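Last updated: April

Category: Mobile Games / Playtest Notebook

Notebook entry, April, begun 9:40 a.m.
Build under test: Durnutcombe, touch version, second candidate
Entry by: Ruba Azar

Purpose. To establish whether the new save routine holds when the game is sent to the background during a level, and whether the hint meter still refills too quickly. Both items were carried over from the previous entry.

Save routine. The game was sent to the background 30 times across the first four levels. Progress was kept in 28 cases. The two losses both took place on the canal level, while the lock gate was moving. Shufen Lü repeated the canal level on the older tablet and obtained the same loss on her third attempt. The player returns to the start of the level with the coins retained, so the coins may be collected a second time. This is to be logged as one fault and given to Anotix with the save files attached.

Hint meter. Refill time is now set at 60 seconds. At the former setting a patient player could finish the clock tower by using hints alone. At the new setting Shufen still finished it that way, although it took her most of the morning and she does not believe many people would persist. No further change is recommended until the outside testers have reported.

Coin totals. The shop screen shows a cap of 2,000 coins. The counter at the top of the play screen does not observe the cap and will continue upward until the level ends, at which point the excess disappears without a message. A short notice is requested. Wording to be agreed with Sosel, as they hold the text files for all languages.

Touch controls. Dragging with the left thumb remains unreliable near the bottom corner of the screen. The pause button sits too close to the drag area. Moving it upward by its own height cured the problem in the trial layout – the trial layout, however, hides the level name on small phones. Left open.
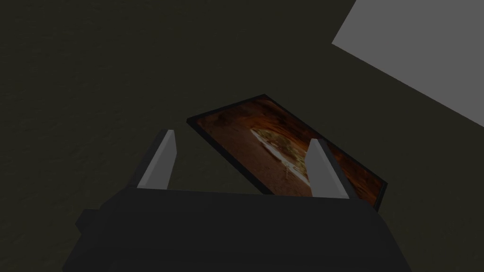

Fig. 1. Gripper, simulated view, fingers apart.

Sound. The Kang music set was loaded in place of the temporary tracks. Volume is even between levels, with the exception of the market, where the music begins well above the rest. The loop on the title screen has a gap that can be heard through headphones. File 222 is named in the list but was not in the delivery; Shufen has written to ask for it.

Load times. The longest wait was on the market level, at around 12 seconds on the older tablet. The newer phone gave no cause for concern.

To do before the next candidate:
– Send canal save files to Anotix.
– Second trial layout for the pause button, with level name shown.
– Recheck market volume after the missing file arrives.
– Return the older tablet to the cabinet with its charger.

Entry closed 4:15 p.m. R.A.

Contact the playtest desk | Copyright, all rights reserved | Back to top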